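How to Wash and Store a Printed Tablecloth
Last updated 1/10/25

By Mareike Gerlach

A printed tablecloth will forgive a good deal of neglect. What it won't forgive is a hot wash by someone in a hurry, and I have the pale pink napkins to show for it.

These steps are for cotton and cotton blends. If your cloth is vinyl, wipe it with a sponge and go enjoy your evening.

What you need
A soft brush
Mild liquid detergent
White vinegar
A sink or tub
A clothesline, or the backs of 5 patient chairs

Step 1: Test the colors
Dampen a corner on the underside and press a white rag against it. If the rag picks up color, wash the cloth alone, in cold water. Reds are the usual offenders. Blues tend to wait until you trust them.

Step 2: Shake it out
Outdoors, please. Crumbs left in the folds turn to paste in the machine, and toast paste is a thing you only want to meet once.

Step 3: Treat the stains
Grease: a drop of detergent, worked in with a fingertip, left for 24 minutes or however long it takes to find your glasses.
Coffee and tea: equal parts vinegar and cool water, dabbed on. Dab. Scrubbing spreads the stain and roughs up the print.
Candle wax: let it harden, lift off what you can with a dull knife, then put paper towels on both sides and use a barely warm iron.
Gravy: scrape, rinse from the back with cold water, then treat as grease. My neighbor Helmut Hamann swears by club soda for gravy. His tablecloths are all brown, so I can't check.

Step 4: Wash
Cold water, gentle cycle, slow spin. My old Tarkis machine offers a choice of 600 or a number that sounds like takeoff, and I pick 600. Don't stuff the drum. A big cloth needs room to move or it comes out as a rope. 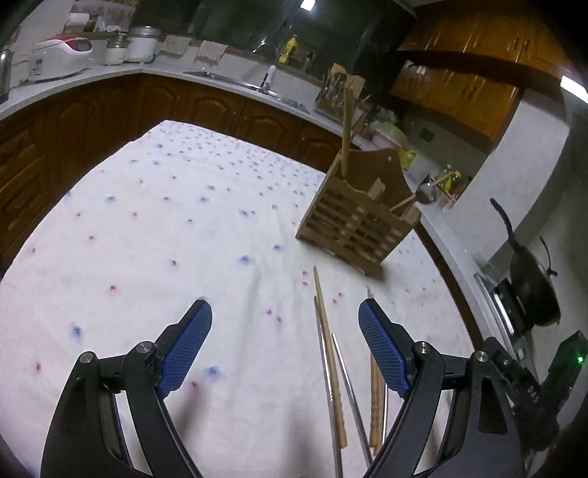 Step 5: Dry
Pull the cloth square while it's damp and hang it over the line by the middle, out of strong sun. Run your hands down the hems. Done well, this gets you out of most of the ironing. I left one out for the whole of July and it now comes in two shades, split right along the clothesline.

Step 6: Iron, if you must
Iron from the back while it's still a little damp, starting at the middle and working outward. Drape the finished part over a chair so it stays off the floor. If guests arrive first, put a bowl on the worst wrinkle.

Step 7: Store
Roll it around a cardboard tube, print side out, with a sheet of plain tissue. If you have to fold it, fold it differently each time, or you'll get a permanent line down the center that no iron will shift. Skip plastic bags, which trap damp.

Wash the cloth again before a big dinner if it's been put away for a year. Old stains you swore were gone have a way of turning yellow in the closet.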